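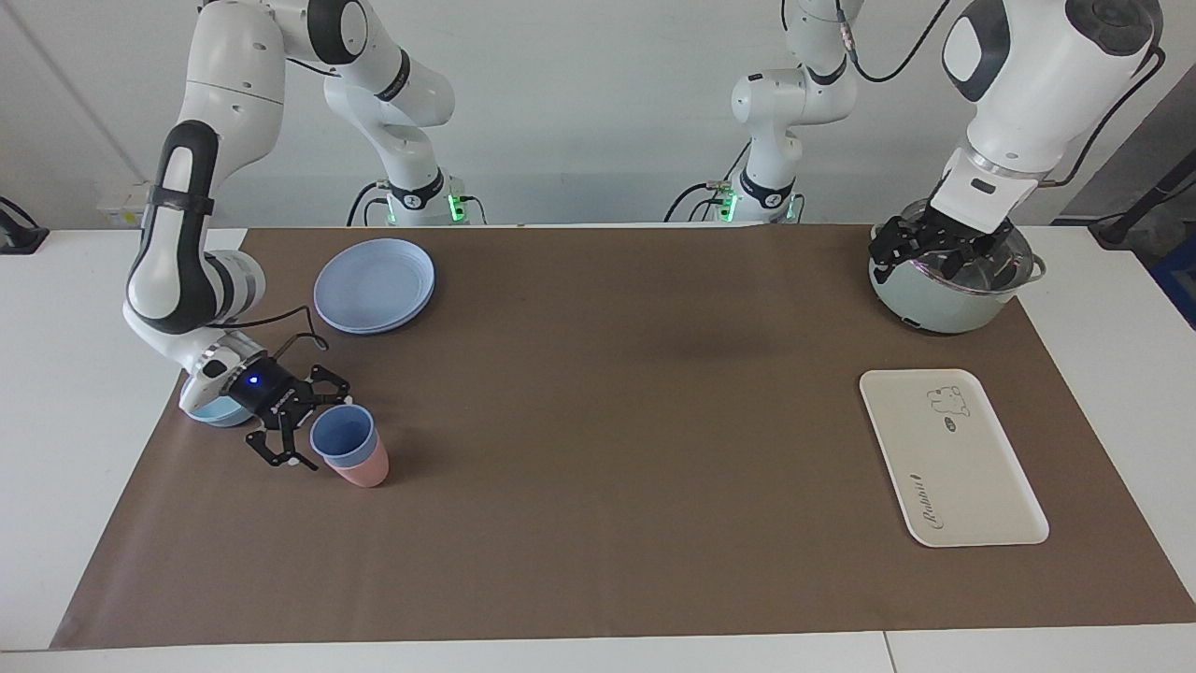

Girkero双臂工作台,台面铺牛皮色纸垫,配餐具整理用的托盘、碗、盘和杯

Girkero双臂工作台 选型与预算说明

更新日期:22/06/2024

很多客户第一次来问Girkero,开口就是"一套多少钱"。这个问题我们当然愿意回答,不过做了这些年设备,我们还是想请您先泡杯茶,把这一页慢慢看完,因为一套双臂工作台真正花钱的地方,往往在报价单的后半页(前半页大家都看得很仔细)。

Girkero是Omov面向实验室、培训中心和小型试制车间推出的桌面双臂工作台,适合做餐具摆放、器皿归类、取放和双手配合一类的桌面作业。它不追求大负载,也不适合搬箱子,若您的需求是码垛,请直接看我们的Sikodberg系列,那边的同事会很高兴接待您。

标准配置包含

机械臂两条,左右对称安装,末端为黑色两指夹爪
底座两个,带绿色状态灯
控制箱与急停按钮
线缆一套,含夹爪线缆与电源线
台面纸垫一卷
安装调试两天,由我们的工程师上门完成
操作培训,人数不限,欢迎把感兴趣的同事都叫来

不包含的部分也说清楚:桌子、电脑、餐具道具和照明需要您自备。桌子我们可以代购,但运费常常比桌子本身还让人心疼,本地买一张结实的就很好。

桌子怎么选

请选浅色台面,四脚可调平,承重要留足余量。双臂同时动作时,晃动的桌子会让夹爪末端的误差变得很明显,调试的人会很辛苦。两张桌子拼接也可以用,拼缝处请用连接件锁紧。底座前方要留出一整片作业区,底座后方再留出走线的空间,线缆弯得太急,寿命会短很多。

台面铺不铺纸垫,看各家习惯。我们自己喜欢铺:哑光的纸面反光少,换起来便宜,东西放上去颜色也分明。纸垫请用胶带在四边压住,卷边的地方容易被夹爪带起来,用皱了就换一张,不必舍不得。

道具预算

这一项最容易被忘掉,也最容易被低估。客户常常把钱都留给机械臂,等设备到了才发现手边只有一只马克杯。我们的建议是一开始就备齐几类形状差别大的东西:浅盘、碗、杯子、带边的托盘、有盖或有把手的锅壶。塑料的优先,轻,摔了也不心疼,颜色最好和台面拉开。 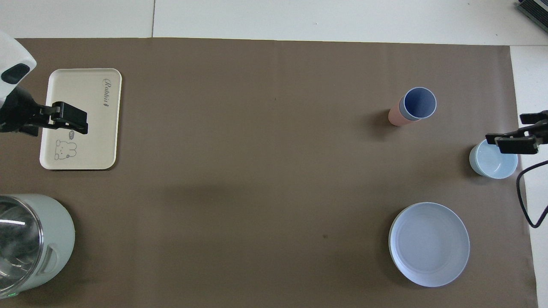 同一类物品最好多买几件备用。托盘的边沿高低、碗口的弧度,对两指夹爪来说差别很大,中途换了款式,之前调好的抓取参数多半要重来一遍。杯子也请考虑横倒的情况,训练和验收时不要只摆得端端正正,真实的桌面从来没有那么听话。带印花的餐具可以放心用,图案对夹爪没有影响,做视觉识别的客户有时还特意挑有图案的,方便判断朝向。

玻璃和陶瓷我们不反对,但建议放到调试完成之后再上。电热类器具请保持断电和空置,本产品没有按接触液体的工况设计。

夹爪与耗材

标准夹爪能应付大多数薄边器皿。指尖垫属于耗材,随机附送4副,日常使用磨损不快,若长期夹持硬边物品,请每月检查一次。指尖垫可以单独订购,选购时请注明夹爪批次,早期批次与现行批次的安装孔位不同,买错了虽然可以退,来回邮寄总是耽误事。

需要更宽开口的客户,可以加配Jurić宽口夹爪,左右各一只,安装方式与标准夹爪相同,换装后要重新做一次零点标定。我们见过不少客户只换一侧,用一宽一窄来分工,也是很实用的办法。

预算表怎么填

如果您要向单位申报,建议把费用分成以下几栏,审批时少些来回:

主机(双臂、底座、控制箱)
选配夹爪
桌子与固定件
道具与备用道具
耗材(指尖垫、纸垫)
运输与安装
第二年维保

主机质保2年,维保费从质保期满后开始计算,所以第二年那一栏可以先填零,但请一定留着这一行。许多单位的预算科目一旦没有列,后面再添就很麻烦,这是老客户反复叮嘱我们写上来的。

场地与供电

普通单相插座即可,双臂请接在同一路供电上,不要和大功率设备共用。整机连同包装重162公斤,分箱发运,收货时请安排有电梯或坡道的入口。安装当天桌子需要已经就位,周围留出一个人能走动的宽度。

交货与下单

常规配置有现货时两周内发出,加配宽口夹爪的订单会稍晚一些。每年12月是各单位集中执行预算的时候,安装排期会很紧,若您希望年内验收,请尽量提早和我们确认场地。还没定下来也没关系,可以先把桌子尺寸和打算摆放的物品清单发来,我们帮您看看够不够得着,这一步不收费。

询价时请写明:使用场景、桌面长宽、是否需要宽口夹爪、希望的到货月份。收到后我们会回一份分项报价,各项可以单独删减。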